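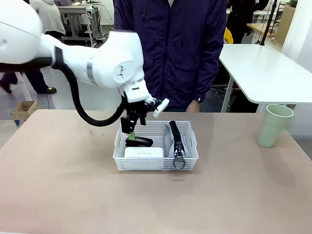
25 February 2020

I've had a few messages asking why the Folero work went quiet, so I'll write up what happened. The short version is that the arm pushed down into a basket when it should have stopped above it, and kept pushing until Nelly hit the stop. No one was hurt. We lost one basket, one finger linkage and most of a week.

For anyone new, Folero is the job I moved to Brumstead for. An arm picks everyday things out of a basket and puts them back again, and we record what it does. The items are dull on purpose. Cups, little boxes, pouches, whatever is in the cupboard. We had done over 800 picks by then and I had stopped watching every one closely, and I shouldn't have.

The pick that went wrong was an ordinary one. The gripper came down over the left side of the basket at normal speed, and at the height where it normally slows it didn't slow. I heard the basket creak before I understood what I was looking at. Nelly Londoño was nearer and got to the button first. The basket had split along the bottom and one of the linkages was bent enough that the fingers no longer met.

My first guess was the force limit. The arm is supposed to give up when it meets more resistance than it expects, and it hadn't. I spent a day on that and found nothing wrong with the limit itself. The setting was what we had asked for. It was just set for lifting, and far too generous for something pressing on thin plastic. 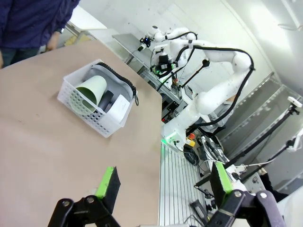 The real fault was the tool length. We had swapped the fingers for a set from Punbridge, and the new ones are 16 mm longer than the old. I changed the number in Urrego, which is the program we use to run the cell, and it took it. Then the controller restarted overnight and loaded the old saved file, and Urrego went on showing my new number on the screen while the arm used the other one. With the fingers spread open you have the pads lower down than the arm believes they are, and a basket wall with holes all along it doesn't put up much of a fight. Reaching the stop was a problem too. There is a red and yellow one by the base of the other arm, and that's fine if you are standing on that side. I wasn't. From my place at the table I would have had to go round the end.

I timed the walk afterwards and it came to 9 steps from where I usually stand. Nelly thought I was being daft until she did it herself.

So we have made some changes. The tool length is now read back from the controller at the start of every session and compared with what Urrego shows, and if they differ nothing moves. There is a second force limit for anything going down into a basket, much lower than the first. The first 10 picks after any change to the gripper are run slowly with a hand on the stop, and I have moved my stool.
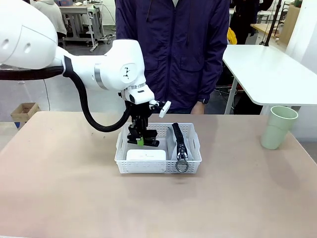

The lower limit has been a nuisance, to be fair. It trips when a finger brushes the rim, and it trips on pouches more than I would like – a zip pull against a fingertip is enough. Each time somebody has to clear it and send the arm home. I would still take that over another split basket, and I think some of it can be tuned out with a slower approach.

I've written to Punbridge about the linkage and they are sending a replacement, though we have to pay for it. Fair enough, it was our mistake. I have also reported the display problem to the people who look after Urrego. They can reproduce it and say a fix should be out in March. Until then the start-up check stays in, and I'd like to keep it after that as well.

Next post will be about the garden, I have photos of the shed roof to sort through first.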